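Subject: Re: [kitchen-refit] Stainless vs. tile behind the range, Kirkegaard quote
From: Guilan Long
Date: 2023-09-20

Vimala Thomas wrote:

> Hi all, the Kirkegaard people got back to me. They want 1,198 for
> the stainless backsplash, cut and folded, delivered to the door.
> Fitting is 165 on top. They say it never needs sealing, cleans up
> with a wipe, and "stays looking like new for the life of the
> kitchen." Olunon can do the same wall in tile for 2,465, which
> includes their guy coming out for 2 days. I'm leaning hard toward
> the steel. It's cheaper, it's quicker, and my sister has it and
> loves it. Unless anybody has a real objection I'd like to say yes
> before October, when the price goes up.
>
> Vimala

Vimala, I have a real objection, or at least a pile of small ones. I'm not saying don't do it. I'm saying you've compared one price that has everything in it with one that has hardly anything in it.

Start with the 1,198. Cut and folded, fine. Cut to whose measurements? If it's yours, then when the wall turns out to be a half inch out of square (and I've seen your hallway, so I'd bet on it) you own a very shiny piece of scrap. Ask them whether somebody comes to measure before they cut, and whether that visit is in the price. When I bought from Reter they charged for the visit, then charged for it again because the outlets had moved.

Then the outlets. How many do you have on that wall? Every one is a hole, and I have yet to see a sheet metal quote where holes were free. Your message doesn't say a word about them.

165 for fitting sounds low to me. It might be an honest price for a man who sticks a sheet to a wall that's already flat and clean. Your wall has old tile on it. Who takes that off, who patches behind it, and who hauls it away? I'd be surprised if the answer was Kirkegaard. Olunon's number is more than double, sure, but two days of a guy in your house tells me some of that time is tearing out and patching. Get both of them to write down what they do about the old tile. If one of them won't put it in writing you've learned something.

"Stays looking like new for the life of the kitchen" is the line that made me write back. Brushed steel hides a lot. Polished steel hides very little. Did they say which one you're getting? The word isn't anywhere in what you pasted. Polished is beautiful in a showroom where there isn't a stove.

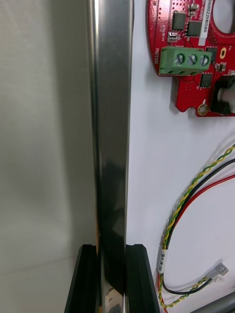
With a mirror finish, any bend or ripple shows up in whatever it's reflecting, and the light lands unevenly all along a fold. You'll be looking at that fold every time you make coffee. Some people don't care. You straighten other people's picture frames, so I think you would.

As for "cleans up with a wipe," a wipe with what? Ask them for the actual care sheet. The one I got from Rerniretti with my hood said to go with the grain, no bleach, no scouring pads, dry it right away. That isn't a wipe, that's a routine. I kept it up for maybe a month. Your sister may love hers, but I'd want to know how long she's had it and who does the cleaning.

And the October price rise. I've been told prices were about to go up by every contractor I've ever called. Sometimes it was even true. I'd ask them to hold the number in writing for as long as it takes you to get the measuring visit done. If they want the job they'll hold it.

What I'd do before saying yes:

Ask Kirkegaard for the finish, the thickness, what it's backed with, and the cost per cutout.

Ask both about tear-out, patching and hauling.

Ask for a sample about the size of a dinner plate. Tape it up next to the stove and fry something. Leave it there for a week and don't baby it.

Ask Olunon if they'd quote a plainer tile. I have a feeling 2,465 is for something with a pattern, and you never said you wanted a pattern.

If the steel still comes out ahead after that, go ahead and get it and I'll come over and admire it. I just don't believe the gap is as big as it looks. Has anyone else on the list had a full sheet put up over old tile? I'd like to hear from someone who's lived with one, and not just from the people selling it.

Guilan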